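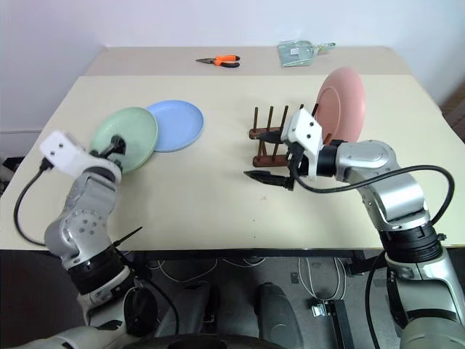 Planero, a member-run shared workshop, has released the full build files for Vundateo, a two-arm robot assembled by five of its members in the workshop's back bay. The release covers mechanical drawings, wiring diagrams, the parts list, controller source code and the task scripts used during commissioning. It is available at no cost to anyone who wants to build, modify or repair a unit of the same design. The commissioning task is dish loading: plates are picked up from a tabletop and placed on edge in a wooden peg rack. A typical pick has one two-fingered gripper clamping a plate by the rim and tilting it up, with a second plate lying flat partly behind it, so the script has to deal with overlap before anything reaches the rack.

Work on the build began in April. Tzu-hsuan Huang led the mechanical design and Chun-yin Chien wrote the motion controller. Tzu-hsuan Lai was responsible for wiring and power distribution, Hiu-tung Chung for the grippers, and Chin-lung Chiu for calibration and documentation.

Mechanical configuration

Vundateo uses 2 arms of the same link design, mounted at the front of the work table and facing away from the operator. Each arm ends in a parallel gripper in a white housing with black serrated fingers. Motor and signal lines to the wrist run outside the links in a free loop. Internal routing was tested on the first arm and dropped after the wrist connector had to be replaced twice. With the external loop, a wrist cable can be changed without opening a joint. The loop does take up space beside the arm, and the drawings now give a keep-out volume for it at full elbow flexion.

The parts list has 89 line items, fasteners grouped by size. Most structural parts can be made on a manual mill and a small lathe. The joint bearings and the motor drivers are bought in, and the list gives substitutes where the group has tested one. Where no substitute is given, none has been tested.

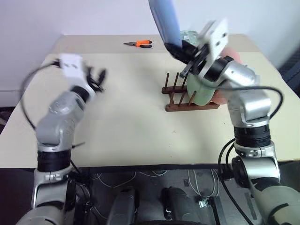 Each arm runs from its own driver board, and both boards take their timing from a single controller. This allows one arm to hold a plate over the rack while the other moves across the table without waiting for a handoff signal. Collision checking is done on a simplified model of both arms, the tabletop and the rack. Plates already in the rack are added to the model as flat discs, using the slot position recorded at placement. If a plate is moved by hand afterward, the model has to be reset from the console.

"The rack was harder on the controller than the table was," said Chien. "On the table you have a flat surface and room to be wrong. At the pegs the plate has to arrive close to vertical and the fingers have to get out again without pulling it back over. Most of the revisions to the placement script are in the last stretch of travel."

Controller and software

The motion controller is based on Gellura, a joint-control library that Chien has maintained at the workshop for two years. The version included in the release adds synchronized start for both arms, a configurable force limit at the fingers and a plain-text log. Settings are stored in one file per arm. Builders who change link lengths should edit the geometry section of that file before powering the joints.

The commissioning plan called for 1,000 placement cycles with round plates. Logs from all cycles are included without editing, among them the cycles that ended in a fault stop. The logs record joint angles, motor current and finger position. They do not record video.

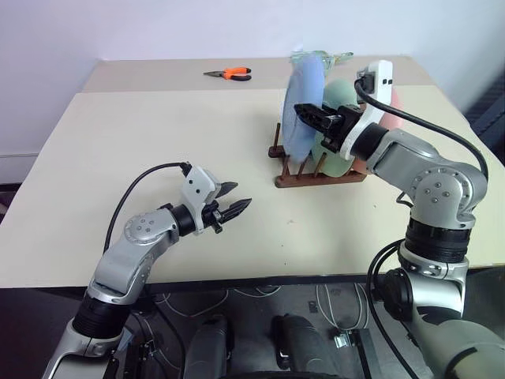

Gripper finger geometry went through several revisions. Smooth fingers were used first and were replaced with a serrated profile after slip was measured at the rim of glazed plates. The drawings include both versions — the smooth set is still preferred for soft plastic. Chung said the tooth pitch should be treated as a starting value. "It suits the plates we had," she said. "Thicker rims will probably want a coarser cut."

Known limitations

Bowls, cups and cutlery are not supported by the released scripts. The calibration procedure assumes a rigid table, and a table that shifts during operation will require a repeat of the full sequence. The fault stop cuts motor power to both arms and does not hold position, so a raised arm will drop unless it is supported. A brake board design, named Nishimura, is in the repository as a draft and has not been fitted.

Availability

The files can be downloaded from the Planero project page. Printed copies of the assembly manual are kept at the workshop front desk for reference use. Questions about the drawings should be addressed to Tzu-hsuan Huang, and corrections to the manual to Chin-lung Chiu, through the contact form on the same page.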